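Search notebook entries
Go
Advanced search

3 March 2022
Open day, bench 2 and the simulator screens

Writing this up while it's fresh. Long day, sore feet, very happy.

Doors opened to the first group at nine and we had the hall set up with the real bench on the left and the simulator on the two big screens on the right. 53 people signed in before lunch. The sheet for the afternoon is still at the front desk, so I'll add that number when I get it.

The Skovetti people came first. They build feeders for packing lines and they asked good, hard questions from the very start — mostly on what happens when two arms want the same bit of air. Guadalupe Magaña took that one. She slowed the planner to a crawl on the left screen so they could see one arm wait, back off a little and then go in after the other had cleared. I have watched that routine more times than I can count and I still love it! One of their engineers asked to see it again at full speed and then again slow.

Ottavio Russo ran the real bench all morning. Two small stops, both the same thing: the gripper cable on the left arm gets tight when the wrist rolls past the end of its comfortable range. He re-routed it with a loop of hook tape at the coffee break and it behaved after that. It needs a proper clip. I've put it on the list for Monday but please don't anybody pull the tape off before then.

Notes on the simulator demo, for whoever runs it in July:

Start it before people come in. The first load takes far too long to stand and talk over. Once it's up, resets take 3 seconds and everyone is content.

We ran 120 resets over the day with the random layout switched on. 100 of them gave the arms a table they could finish. The rest had something placed where neither arm could get a good angle on it. Guadalupe thinks the sampler lets things land too near the border, and I agree with her. We left it alone during the visit and used the bad layouts as a talking point, which went over better than I expected (the students from Montes started calling out which ones would fail, and they were right more often than I was).

Rods and thin things are still the hard case. Balls are easy to talk about because everybody knows what a ball does when you nudge it. With a ring lying flat, people lean in. There's a nice moment when they work out for themselves that two fingers coming straight down have nothing to grab unless you choose a spot on the band. I stopped explaining it after the second group and just let them get there.

Shadows: keep them on. I had turned them off last week to get the frame rate up, and Ottavio talked me into turning them back on this morning. He was right. Without them visitors can't tell how high a gripper is over the table, and they assume it has touched something when it hasn't. Worth every frame we lose.

The Rarier group arrived late and stayed longest. They run a repair shop for Tusex conveyors and had never seen a simulated cell before. The older man with them wanted to know if we trusted it. I told him we trust it for reach and for timing, and we don't trust it much for anything soft or slippery. He nodded at that and asked to hold the teach pendant. We let him jog the real arm in slow mode with Ottavio standing at the stop button, and he was very good at it, smoother than I am.

Questions I couldn't answer well and should look up:
— how much a heavier gripper would cost us in cycle time
— whether the friction settings for the tray and the tabletop are the same value or only look the same in the config
— what we'd need for a third arm. I said "a bigger table" and got a laugh, but the woman asking was serious and has a job in mind. Her card is taped inside the front cover.

Small stuff. The right-hand screen is too blue, and the tabletop looks nearly purple on it. On the left one it's a softer lavender and much easier to look at. The speaker hum is gone. We ran out of visitor badges at two and wrote names on masking tape. The handout still has last year's map on the back.

Guadalupe wants to give visitors a turn at laying out the table next time: drag in a mug, a couple of balls, a tray, wherever they please, then hit run and see what the arms make of it. I think it's a great idea and I'd like to build it this month while we still remember what people asked for. The layout file is plain text already, so most of the work is in the drag-and-drop part. I'll start from the same two-arm table we had up today. 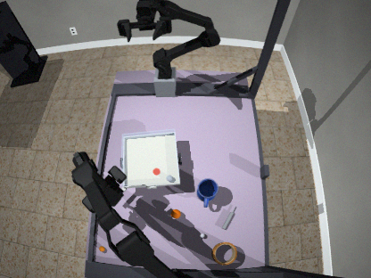 Ottavio has offered to write the bit that checks whether a dropped object overlaps another one. He'll need the object sizes from me by Monday, and I still owe him the cable part number too.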